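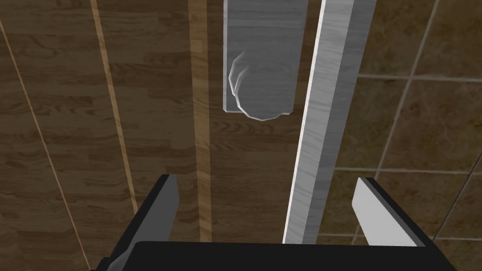
Buscamos participantes para las pruebas de Istex, nuestro kit de manipulación en simulación

En Plestomell llevamos dos años preparando Istex y por fin podemos abrirlo a gente de fuera. ¡Teníamos muchas ganas! Es un kit de software con escenas domésticas simuladas, una pinza de dos dedos lista para usar y un editor de tareas que funciona en un portátil normal. Trae más de 100 objetos y unas cuantas habitaciones con suelos de madera y de baldosa, y se puede teleoperar con teclado, con mando o desde un script de Python.

Queremos que lo usen 20 personas durante seis semanas y que nos cuenten con todo detalle qué les gusta, qué les desespera y qué echan en falta.

A quién buscamos
Estudiantes de ingeniería o de FP de automatización, docentes, gente que programa por afición, profesionales que nunca han tocado un simulador. No pedimos experiencia en robótica. Sí conviene manejarse un poco con Python (leer un script ajeno y cambiarle un par de valores ya nos vale) y disponer de unas cuatro horas semanales.

Qué harás
La primera semana es de instalación y de jugar sin más. Después, cada lunes recibirás un paquete de tareas: acercarte a piezas largas y estrechas, agarrar tiradores y pomos, mover bloques de un sitio a otro. Grabarás tus intentos con el propio programa y rellenarás un cuestionario corto. Las dos últimas semanas son libres – montas tu propia tarea en el editor y la compartes con el grupo. Es la parte que más ilusión nos hace, porque en las pruebas internas salieron ideas que no se nos habrían ocurrido jamás.

Qué ofrecemos
200 euros al terminar las seis semanas, licencia completa de Istex durante un año y un canal directo con el equipo de desarrollo. Quien lo quiera aparecerá en los agradecimientos de la versión 1.0, prevista para enero.

Requisitos del equipo
Windows o Linux de 64 bits, 16 GB de memoria y tarjeta gráfica dedicada. En Mac todavía no funciona – estamos en ello.

Cómo apuntarse
Rellena el formulario de la página de Istex y cuéntanos en unas líneas qué te gustaría probar. El plazo termina el 31 de julio de 2026. Contestaremos a todo el mundo, también a quienes se queden en lista de espera. Las pruebas son a distancia y los materiales están en español y en inglés.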